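Ullero Community Boards > Early Learning Materials > Shelf and Tray Preparation

Topic: Drawer boxes left open between work periods

Clekico_Room2
Posted in August, 9:14 a.m.

Colleagues are asked to comment on a proposed change to our table procedure. At present, the wooden box with the slot in the lid is returned to the shelf with its drawer fully closed. The proposal is that the drawer be left pulled out and empty at the start of each work period, so that the child sees at once where an object will arrive after it has passed through the slot.

The remaining table materials would stay as they are: the small steel bowl, the white cup with the red scoop, the gray compartment tray and the colored blocks.

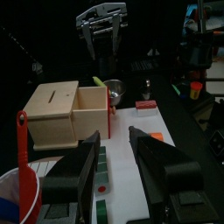 Our room has used the open drawer for one term. Children go to the box sooner and ask for less help. The drawback is space, as the drawer takes up room on the side where the bowl normally stands, and the bowl has to be placed behind it.

Comments are welcome before the procedure sheet is revised.

dzene_materials
Posts: 928

Thank you for raising this. I must register an objection. The purpose of the closed drawer is that the child discovers the object by opening it. If the drawer is already out, that step is lost and the exercise becomes simple posting. Our sheet has specified a closed drawer from the first edition.

I would also question the number of materials on one table. A scoop exercise, a sorting tray and a slot box are three separate activities in our program and are presented one at a time.

Aso_North_Staff
Posts: 64

We follow the open drawer for the youngest group only. Once a child has posted and retrieved an object without prompting, the drawer is closed and stays closed. This may satisfy both positions.

On the scoop: please advise whether it is stored upright in the cup. Ours tips over when the cup is light.

Clekico_Room2

Upright, yes. We have had no difficulty with tipping, but there is generally something in the cup.

In reply to dzene_materials – the point about discovery is accepted for older children. I do not agree that the table is overfilled. The children in this room choose among the materials freely, and clearing between each activity was taking up most of the morning.

dzene_materials
Posts: 928

Then I would ask that the revised sheet state the age group plainly. I remain opposed to combining the materials and would like that recorded.

ullero_moderator
Posts: 2,712

Both views are noted. The draft will carry 2 versions of the drawer step, as suggested by Aso_North_Staff. The question of combined tables should be opened as a new topic.

Aso_North_Staff
Posts: 65

Agreed. Please also include a line on checking the drawer knob. One of ours has worked loose twice.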